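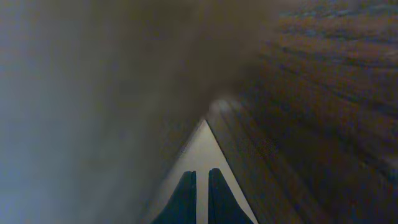

## Wood surfaces and edges

Walk-through checklist, Skenmont shared workroom, August 2021
Checked by Agata Sartori. Comments from Ruan Magagula where marked RM.

Marks used: OK, FIX (can stay in use until repaired), STOP (take out of use today).

- [x] **Dark wood top, grain readable, finish even to the touch.** OK. The color runs from reddish brown to nearly black along the grain. Do not mark this down as staining.
- [x] **Edges free of splinters.** OK. Ran a cotton cloth along every edge and it did not snag.
- [ ] **Corners rounded or capped.** FIX. The cap on the window end is missing. Spare caps are in the Palumbo box, second shelf. RM: took one out in June for the other table, so check there is still one left.
- [x] **No sticky patches.** OK after cleaning.
- [ ] **Underside checked for loose screws.** FIX. One screw on the center brace turns by hand. Tightened, but the hole is worn and it will need a longer screw or a plug.
- [x] **Table does not rock.** OK. Leaned on each corner in turn.

Use a damp cloth and then a dry one on the dark wood. The spray from the supply closet leaves a haze on it. Kendra MacLeod has asked twice for the spray to be kept with the bathroom supplies.

## Gaps and pinch points

- [x] **Space between table and anything standing beside it.** OK. Either push items fully together or leave room for a hand. A narrow gap is where fingers get caught and where small parts disappear.
- [x] **Folding leaf locks in both positions.** OK.
- [ ] **Leaf hinge cover in place.** FIX. Cover is there but one clip has snapped. Taped for now. RM: tape is fine for a week or so, not longer. Order the clip with the screws.
- [x] **Drawers have working stops.** OK. Pulled each one out to the stop with weight in it.

## Floor and walkways

- [x] **Main aisle clear from door to sink.** OK.
- [ ] **Floor mats flat.** STOP. The mat by the sink curls at one corner and will not stay down. Rolled up and put behind the door. Please don't put it back out. Vittoria Pellegrini is looking for a heavier one.
- [x] **No cords across the aisle.** OK.
- [x] **Floor dry at sink and door.** OK at time of check.

## Lighting

- [x] **All ceiling lights working.** OK.
- [x] **Enough light to see the work surface.** OK with ceiling lights on. With only the window, the wall side of the table is too dark for cutting.
- [ ] **Desk lamp arm holds its position.** FIX. Sinks slowly when pulled out all the way. RM: the knob needs pliers. I can do it on my next visit.

## Electrical

- [x] **Outlet covers not cracked.** OK.
- [x] **Power strips off the floor.** OK, both strips are screwed to the wall.
- [x] **No strip plugged into another strip.** OK.
- [x] **Plugs and cords checked along their full length.** OK. Replaced the Zinham kettle cord last time and the new one shows no wear.

## Storage

- [x] **Heavy items at waist height or lower.** OK. Moved the paper cutter down from the top shelf.
- [ ] **Shelves fixed to the wall.** FIX. The left bracket has pulled away slightly. Top shelf emptied until it is reset. Keep it empty.
- [x] **Blades and scissors in the closed tray.** OK.
- [x] **Cleaning products labeled.** OK, except one clear bottle with no label, which I poured out and threw away.

## First aid and exits

- [x] **First aid kit stocked and in date.** OK. Added 12 bandages and 2 rolls of gauze.
- [x] **Fire extinguisher gauge in the green.** OK.
- [x] **Back door opens fully.** OK. It needs a firm push in humid weather.
- [ ] **Emergency numbers posted.** FIX. The sheet still lists the old front desk number. Morena Valentini has the new list.

## To do before the next check

1. Fit corner cap, window end. Agata.
2. Longer screw for the center brace and clip for the hinge cover, one order. Agata.
3. Tighten lamp knob. Ruan.
4. Reset shelf bracket. Ruan, with someone to hold the shelf.
5. New mat for the sink. Vittoria.
6. Print and post new emergency sheet. Morena.

Completed forms go in the blue binder by the door. If something is marked STOP, also write it on the whiteboard so people coming in later will see it.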